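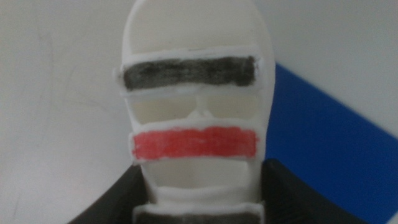 I keep reading that one coat of marker is enough on the Skondora face kit, and I don't buy it. The instructions say "color the bands, let dry, done." I did them at the Villanueva craft room on Monday with the Drokden markers everyone on this board recommends. The black band on top came out streaky, with gray showing through near the left end and again in the middle. The red one under the eyes is better, but it still goes pinker toward the center and the right. The raised white rim around each band did its job, I'll give them that. So is it the marker, the plastic or me? And before anyone says "second coat," I want to hear from someone who has done it and looked at it the next day.

*bandsawblues · original post*

---

Second coat. Sorry, but yes. I've done five of these with my kids and every one needed it. Wait overnight, go in the same direction, don't press hard.

*mom_of_glue · reply 1*

---

> Wait overnight, go in the same direction

I tried that and got mud. On mine the second coat lifted the first one and left little crumbs of color along the rim. I think people say "second coat" because that's what you say about paint. Marker isn't paint.

Also, streaky looks fine on a face like that? It reads like crayon. Mine is going on a kid's shelf, not in a museum.

*pale_primer · reply 2*

---

If the crayon look is what you want, fine, but the box shows flat solid color and that's what I paid for.

Separate gripe while I'm here. The room puts out one of those blue Cilard mats at every place, and a sign says to keep your work on it. They're 21 dollars each. I'd like to know what a mat does for you that a sheet of newspaper doesn't.
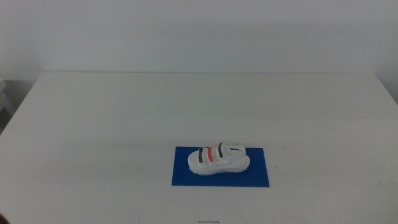 *Photo: Villanueva craft room, main table*

It's a nice blue, it's a flat rectangle, and it covers a small part of a big white table. If my marker rolls it's going to roll right past the mat and onto the tabletop anyway. I asked at the desk and was told the mats "protect the surface." Which surface? The one under the mat, I guess.

*bandsawblues · reply 3*

---

The mat is so you can see what you're doing. White plastic on a white table is miserable. I lost one of the small white parts for 29 minutes once and it was right in front of me the whole time. On blue you can find it.

I agree 21 dollars is silly. A piece of blue poster board does the same thing.

*mom_of_glue · reply 4*

---

Poster board soaks through and then you've got marker on the table. I'm not saying buy the Cilard. I'm saying don't pretend paper is the same.

On the streaks: sand the bands first. 800 grit, light, just enough to take the shine off, then wipe. The color has something to grab. I've been putting models together since 1989 and I have yet to see ink go down evenly on plastic straight out of the bag. 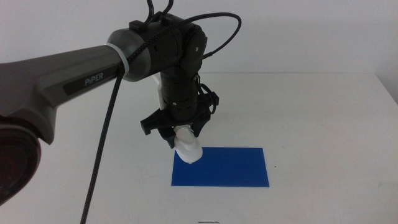 Test it on the back of a band before you do the front. And leave the rims alone, because if you scuff those the ink creeps into the scratches and you get a fuzzy edge.

*old_sprue · reply 5*

---

Has anybody got a before and after of the sanding trick? I see it in every thread – I have never once seen the two side by side. My guess is the sanding does very little and the people who sand are also the people who take their time with the marker.

*pale_primer · reply 6*

---

No photos, you'll have to take my word or not.

*old_sprue · reply 7*

---

Not, then. :)

*pale_primer · reply 8*

---

OK, I'll do it. I have a spare set of bands, so I'll sand the black and leave the red, no wait, that's useless, they're different colors. I'll sand half of each one and put tape down the middle. Same marker, same day, one coat.

As for the mats, I went back over the table with that argument in mind and I'm still not sold.
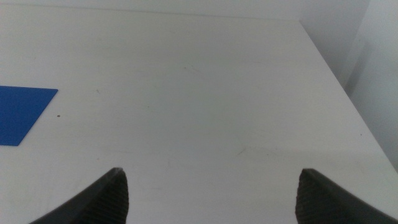

There are scuffs and little specks out on the white part, faint ones, and that's where people work once they run out of mat. If you want to save the table, get one big cover for the whole thing. If you want to find your parts, fine, mom_of_glue has a point and I'll bring my own sheet of something blue.

*bandsawblues · reply 9*

---

Faint scuffs on a table in a public craft room is what I'd call a table in very good shape. Maybe the mats work.

*old_sprue · reply 10*

---

Or maybe they wipe it down. Post the half and half when you have it, and please shoot both halves in the same light.

*pale_primer · reply 11*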